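Data notes for **Hesari**, the simulated chess-piece set. Maintainer: Evie Wainwright. Read these before you train on it.

## Contents

- 235 episodes, 163 marked usable
- one arm, one table, one small chessboard
- everything is rendered – no real footage at all 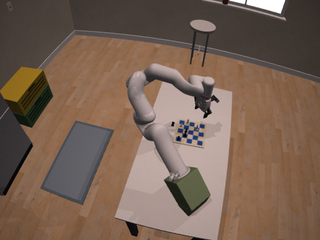
*Hesari: gripper empty, five pieces on the board and one black piece beside it.*

## Doubts

The usable mark came from a script Fikri Latuheru wrote in March. I checked 14 of the episodes it passed and disagreed with three. Treat the 163 as an upper limit.

Bilal Hamdan wants to pad the set to 800 by changing the light and the rug color. I don't see what a policy learns from that. The arm still starts over the same table, and the pieces barely vary.

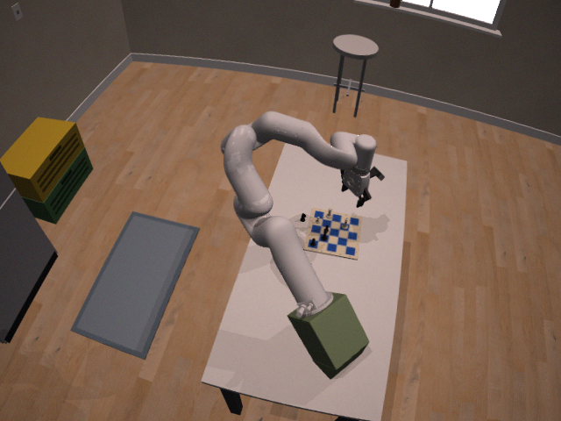
Wing-yan Yu's baseline scores well on held-out episodes, but those come from the same room, so I wouldn't quote the number. Ask for a new layout first – different board angle, different furniture, more pieces off the board.

## Known gaps

- no failed grasps kept
- camera poses missing for older episodes
- no license text yet (ask Evie)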